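Climlow Trade Association
Minutes of the May members' meeting, Timville office

Fahad Memon took the chair at 4 p.m. Apologies were received from Adeleke Ltd. The April minutes were approved with one correction — the parking charge should have read per quarter.

1. Membership
The association now has 802 paid-up members. Renewal notices go out at the end of the month. Fahad asked that firms with a change of address tell the office before then.

2. Export workshop
The workshop at Fevutton will go ahead. There are 28 places, to be given out in order of booking. Lunch is included in the fee.

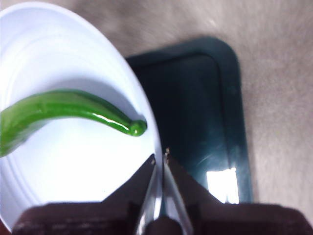
Members who have already paid do not need to book again. Non-members may join the waiting list at the full rate.

3. Small business grant
The grant fund stands at $1,132 after the spring awards. It was proposed that the fund stay closed until the fall and that applications be limited to firms with fewer than ten staff. The staff limit would apply to part-time workers as well.
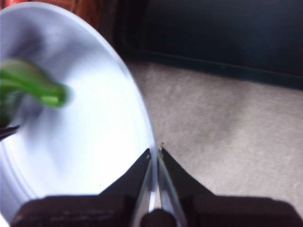

Shamim Bangash objected to counting part-time workers. Many shops in Timville have several people on short shifts and would be shut out, and she asked for the limit to be based on total hours. Fahad agreed to bring a new wording to the next meeting. No vote was taken.

4. Other business
The sign at the Climlow entrance is still waiting for a permit. The office will call the city again.

The meeting closed at 5:20 p.m.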